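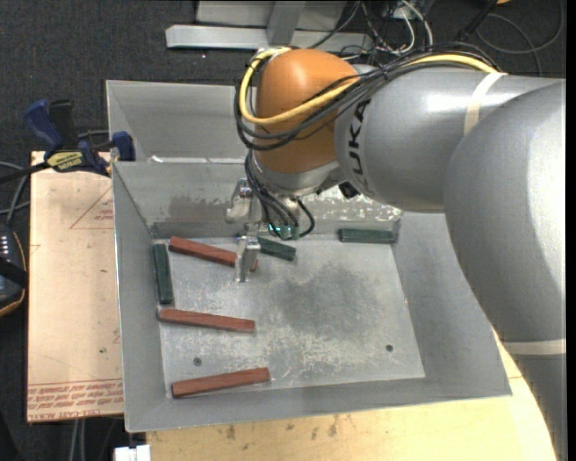 Figure 1. The KUKA arm over the pick bin, with red-brown and green blocks. The second bin is behind.

Evaluation of the Lougher Pick Kit for Teaching Cell Use
Final report, robotics project module
Authors: Catrin Rosser, Mostafa El Ouafi, Sioned Voyle
Supervisor: Berwyn Cadwaladr

1. Purpose

The department was offered the Lougher pick kit on a one-term evaluation license. The kit is sold by Brurkberg as an add-on for industrial arms already installed in teaching labs. It consists of a bin localization package, a grasp planner, a set of gripper mounting parts and a year of remote support. Our task was to install it, run it on a simple block transfer job and recommend whether the department should buy it.

The report does not compare the kit with other vendors' products. A desk comparison was done by last year's group and is held with the module files.

2. Cell layout

The arm is a KUKA, mounted beside a wooden-topped table. Two sheet-metal bins with sloping walls stand one behind the other and are clamped at the side. The task is to take blocks from one bin and release them in the other. When the source bin is empty the roles of the bins are switched in software and the job continues in the opposite direction, which removes the need for a person to reload the cell between cycles.

Blocks are rectangular and come in two colors, red-brown and dark green. The bin floors are bare metal and scratched from earlier projects. We did not repaint or line them. The manual asks for a "matte, uniform" bin surface, and we wanted to know how the localization would perform on the bins we have.

Cables to the wrist and gripper run externally along the arm. The bundle forms a loop at the wrist joint and is held with tape farther up the link. The kit does not include a cable guide. Brurkberg lists one separately.

3. Installation

Installation took 4 lab sessions. The mounting parts fit the flange without modification. The software was installed on the cell PC from the supplied drive, and the license server connected on the second attempt after a firewall rule was added by Rhydian Pumphrey in technical services.

Calibration was slower than the manual suggests. The procedure needs the arm to visit 17 poses. Several of the default poses put the forearm close to the rear upright, and these had to be edited by hand. The pose editor accepts joint angles only. A Cartesian option would have saved most of a session.

The kit expects the user to define a keep-out volume for each bin wall. Sloping walls are not supported as a primitive. We approximated each slope with stacked boxes, as recommended by support - this works, but it makes the outer strip of the bin floor harder to reach.

4. Test procedure

We ran 700 pick attempts in total, split across morning and afternoon sessions in March. Blocks were placed by hand at the start of each session and afterward lay wherever the previous cycle had released them. An attempt was logged as a success if the block was lifted, carried and released inside the target bin. Regrasps were logged separately.

Arm speed was limited to the teaching setting throughout. Cycle time is therefore not reported as a property of the kit.

5. Observations

Blocks lying flat and clear of the walls were handled reliably at any angle. The planner chose a grasp across the short side of the block in nearly all cases, and the release was clean.

Blocks against a wall were the main source of failures. The planner either rejected the grasp because a finger would enter the keep-out volume, or offset the grasp toward the open end of the block. Offset grasps sometimes rotated the block on lifting.

Localization of the green blocks was weaker than that of the red-brown blocks over the dark smudges on the bin floor. Raising the exposure one step improved this but produced false detections on the paler worn patches. We settled on the default exposure with a smaller search window.

The planner stopped with error 7 (no valid approach) on occasion. The manual describes this code in one line. Support replied the same day and supplied a parameter change that reduced the wrist rotation allowed on approach. The stops became less frequent, though they did not disappear.

6. Recommendation

The kit is suitable for supervised teaching use with the existing bins. We recommend purchase subject to two conditions: that the cable guide is included in the price, and that Brurkberg confirms a date for sloped keep-out volumes. If the second condition cannot be met, straight-walled bins should be budgeted for.

Unattended running is not recommended in the present configuration.

7. Further work

- Repeat the wall tests with shorter fingers
- Try the nudge routine in the beta release, which pushes a block off the wall before grasping
- Log joint torque during offset grasps

Configuration files and the edited calibration poses are stored in the module repository under Cikwood.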